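Data Collection Operators (fixed term, part time) - Hoscombe

Lillano is looking for 4 operators to record handling examples at our Hoscombe site. The recordings are used to train Jumuler, a learning system that controls robot arms for sorting and packing small goods. Posts are for 3 months in the first instance and may be extended.

Background

Jumuler learns from people. An operator picks up an item with a hand-held gripper, moves it and puts it down, and the movement is stored as one example. The first collection round closed in February and covered single items on a clear table. The second round covers items in and around containers, with two grippers working at the same table. The target for this round is 1,000 accepted examples per item group.

The work

Operators stand or sit at a table and carry out short handling tasks from a written task sheet. A task may be as simple as taking an item out of a container and placing it on a mark. Each task is repeated many times, with the start position changed between repeats. The printed markers on the gripper are used to track its position and must be kept clean and uncovered during recording.

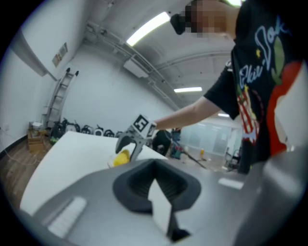

Handling task with a small yellow item and a clear plastic container, Hoscombe.

Duties

Carry out tasks at a steady, natural pace, as set out on the task sheet
Reset the table between examples
Mark failed attempts in the session log - a dropped item is a failed attempt and is kept in a separate set
Check gripper jaws and markers at the start of each session
Report faults to the shift lead and stop recording until they are cleared

A full session is 333 examples, with breaks. Operators are paid by the hour and there is no bonus for speed. Examples made in a hurry are usually rejected at review.

What we ask for

Good control of both hands and normal or corrected eyesight
Ability to repeat the same task for long periods without drifting from the instructions
Clear written English for the session log
Basic computer use

No background in robotics or programming is needed. Training takes place on site and is paid. Left-handed applicants are welcome, as the present set of examples is mostly right-handed.

Recording and privacy

Cameras run throughout each session and operators may appear in the recordings. Faces are blurred before any material leaves the project. Applicants will be asked to sign a consent form before the first session and may read it before accepting the post.

How to apply

Send a short letter and a note of the hours you can work to Oliwia Jabłońska, Recruitment, Lillano. Please quote Jumuler Round Two. Questions on the work itself should go to Leena Vainio, who leads data collection at Hoscombe.

Closing date: 23 March 2019. Shortlisted applicants will be invited to a trial session, paid at the normal hourly rate.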